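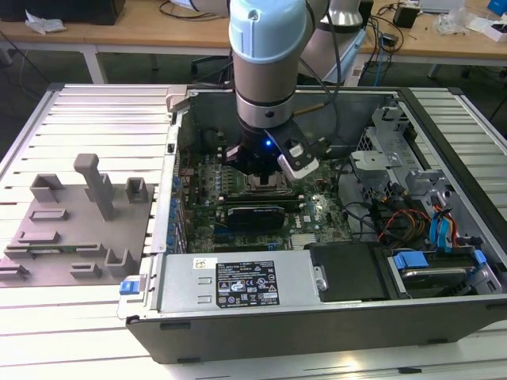
2 min read

Part 3: Getting your guitar onto the track

Okay, you've got the Gelar recorder set up and your session has a name. Now the fun bit! I do this the same way every time I write a cue, whether it's for a podcast intro or one of Onni Kemppainen's short films, and it takes me less time than tuning.

1. Turn the input knob all the way down before you plug in.

2. Plug your guitar into Input 1 (the one on the left, with the little guitar symbol). Input 2 is for microphones.

3. Press INST until it stays lit. If it blinks, you've landed in line mode, so press it once more.

4. Play the loudest thing you plan to play, and play it like you mean it. Bring the knob up until the meter sits near 80 and stop there. I used to push mine right to the top and I have a whole folder of crunchy takes to show for it.

5. Set the click. Hold TEMPO and turn the wheel. For a slow, roomy piece I like the click on the off beats (Menu, then Click, then Swap), but that's a taste thing.

6. Arm the track, hit REC and wait for the count-in. It gives you one bar. You can change it to two under Menu, and Dagmar Slanina, who plays pedal steel on most of my Manzano tunes, won't work any other way.

7. Record three takes without listening back. Then go make coffee. Then listen.

Note: The recorder keeps 20 takes per track and after that it starts writing over the oldest one. Star anything you love by holding KEEP until you hear the beep.

Caution: Turn your headphones down before you switch between INST and line. There's a pop, and it's a loud one.

Caution: Don't pull the power while the SAVE light is on. I lost the whole bridge of "Melladside" that way one Monday night and the version on the record is my second-best try at it.

If you hear a hum, turn your body a quarter turn away from the screen, guitar and all. Still there? Swap the cable. My old Rarley cable hummed for a year before I caught on.

Next up is Part 4, where we double the part and pan it.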